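Vokton Bench Guide
Section 6: Recording and scoring a shadow check
Revised 8/14/21, Z. Pešek, Stirnthorpe bench

6.1 What this section covers

This section tells you how to set up and run the shadow check on a Fortin arm with the two-finger gripper and the wrist camera. You should already have a policy trained with Vokton and a success rate you believe in. The check is there to find out how much you ought to believe in it.

The original Vedwood note claimed that a policy trained on mixed lighting "learns to ignore shadows." We have not been able to confirm that in any form strong enough to repeat to someone else. Our first policy on the tape task scored 92 percent on the bench where it was trained. We then moved the lamps, changed nothing else, and got a number we would not put on a slide. The check below came out of that week. It is a modest method and it has holes, some of which are listed in 6.6.

6.2 Before you start

Have the following ready:

- The trained policy and the exact config file it was trained with
- The object set used in training (for us, tape rolls and cardboard boxes)
- Two lamps on stands that can be moved without touching the table
- Two or three things that cast hard, busy shadows, such as chairs with arms
- The scoring sheet from Appendix B, printed
- A second person who has not seen the training footage

CAUTION: Lamp stands go outside the full reach of the arm, including the reach it has when it does something you did not expect. Check with the arm in slow mode before you switch to normal speed.

CAUTION: Do not move a lamp or a chair while the arm is powered. Press the stop, wait for the brakes, then move it.

6.3 Setting the light

1. Run the policy once under the training light. If it fails here, stop and fix that first. A shadow check on a policy that is already broken tells you nothing.

2. Turn off every lamp you can. Write down which ones you can't. Ceiling lights on a shared circuit are the usual trouble, and "room lights as normal" is no use to the person who reads your sheet in a year.

3. Place the first lamp so that a chair shadow falls across the work surface. Aim for a crisp edge. Soft shadows are easier on the policy and will flatter your result.

4. Place the second lamp so that its shadow overlaps the first. If the two lamps have different color temperatures, the two shadows will pick up different tints. Leave it that way. A gray-only setup is a weaker test.

5. Look at the live wrist view with the object already gripped. The edges you care about are the ones near the object and the fingers. A dramatic shadow on the far side of the table does no work. 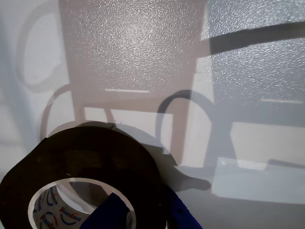
Can the check be run with one lamp?

You can run it with one lamp, but the score should be filed as a partial check. A single lamp gives you one set of edges and one tint, and our one-lamp scores came out higher than our two-lamp scores on the same policy. Write "one lamp" in the light column and do not average the result with full runs.

6. Tape the position of each lamp foot and each chair leg on the floor. Photograph the whole layout from a fixed spot. You will need to come back to this layout, and memory is a poor tool for it.

7. Save ten seconds of wrist video with the arm held still. If the shadow edges shimmer or crawl in the playback, your lamp is flickering against the shutter. Change the shutter setting in Vokton under Camera, then Timing, and save again.

NOTE: Auto exposure must be off. With it on, the camera will brighten a dark shadow for you and you will be scoring the camera. The Vokton installer turns auto exposure on by default. We have asked for this to be changed.

6.4 Running the trials

A full check is 124 trials, half under the training light and half under the shadow light. The number comes from the Vedwood note and we have found no good argument for it. We keep it so that scores can be compared between benches. If you only have time for fewer, run fewer and say so.

1. Load the shuffled trial list. Do not write your own order. People who write their own order put the easy starts first, and we have the sheets to prove it.

2. Put the object at the start mark for that trial. For round objects such as tape rolls, the turn of the roll matters as well as its position, because any printing on the core will show in the wrist view. Use the angle given in the list.

3. Start the policy and take your hands off the table edge. Stand where your own shadow does not reach the work surface. This sounds fussy. Two people on our bench spent a full afternoon recording the shadow of a sleeve.

4. Let the trial run to the end or to the time limit. Do not stop a trial early on the grounds that it is "obviously fine" or "obviously lost."

5. Have the second person score it from the sheet. The second person scores what the object did, and is not told which light was meant to be hard.

6. Return the arm to home with the menu command. Do not push it home by hand between trials.

CAUTION: If the gripper closes on air and keeps driving downward, press the stop at once. This has happened under shadow light more than once. The depth limit in the config is set for the table and does not know about anything resting on it.

6.5 Changing the view

The check above holds the camera angle more or less constant, which makes it too kind. In real use the wrist tips up and the camera sees past the work surface into whatever is behind it: room lights, cables, people walking by. A bright background will wash out half the picture and push the remaining half darker. If the policy has learned to lean on one shade of cardboard brown or one shade of white, this is where it comes apart.

To run the tipped-view part:

1. Choose ten start poses from the trial list where the wrist can tip without hitting a joint limit.

2. Tip the wrist until open room shows on one side of the view, with the fingers still in view at the bottom. Boxes should still take up a fair share of the picture. If they don't, you have left the task and are now testing something else.

3. Check that the shadow of the arm itself falls on a pale surface in view. In our experience the arm's own shadow is a worse problem than any chair, because it moves with the arm and the policy sees it in every training episode.

4. Run all ten poses under the training light, then all ten under the shadow light.
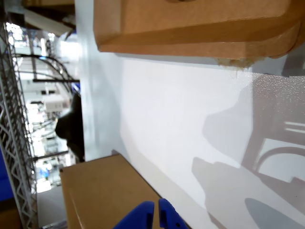

5. Score these on a separate sheet. They do not count toward the main total, and mixing them in has been used before now to lift a weak main score.

Torn or frayed cardboard should stay in the object set. It is tempting to swap in clean boxes before a check, and the score will probably go up. Boxes in use get torn, though, so a policy that only handles clean ones has a narrower result than its report will claim.

6.6 Reading the result

Work out two numbers: the success rate under training light and the success rate under shadow light. Report both. Report the gap between them. Do not report a single blended rate under any name, including "robust success."

Some things the check can't tell you:

- It can't tell you that a policy ignores shadows. A small gap means it coped with these shadows, on this table, with these lamps.
- It can't separate shadow from tint. If your two lamps differ in color, you changed both at once. Rerun with matched lamps if you need to know which one mattered.
- It says very little about grip strength or finger wear. A dropped roll is scored as a drop whatever caused it.
- It can be trained against. Once a team has seen its own shadow footage, the next policy will do better on that footage. We treat any second check on the same layout as practice.

Vokton's release page suggests adding drawn-on shadows to the training video and training for 4000 more steps. We tried this on one policy. The gap shrank and the training-light score also dropped, by enough that we would want to see it on a second bench before we recommend it. Real recordings under moved lamps helped more. We added 148 of those episodes in May, but we changed the finger pads in the same month, so take that result lightly too.

6.7 Common faults

The policy reaches for the shadow and misses the object.
Check that the wrist camera is seated and that the calibration file matches the serial number on the mount. If both are right, it is a true failure. Score it as one.

The score under shadow light is higher than under training light.
Check the trial sheets for swapped light labels first. If the labels are right, look at the glare on the work surface under the training light. A glossy or pebbled white surface can throw small bright specks, and a shadow may be hiding them.

Two scorers disagree.
Keep both sheets. Do not settle it by watching the video together until one of them gives in. File the disagreement with the result and mark the trial as split.

The wrist video drops frames partway through a run.
Throw out that trial, note it, and repeat it at the end of the list. If more than a few trials are affected, replace the camera cable and start the whole list again.

Send finished sheets and the layout photograph to Zuzana Pešek at the Stirnthorpe bench. Sheets without a light column filled in will be sent back.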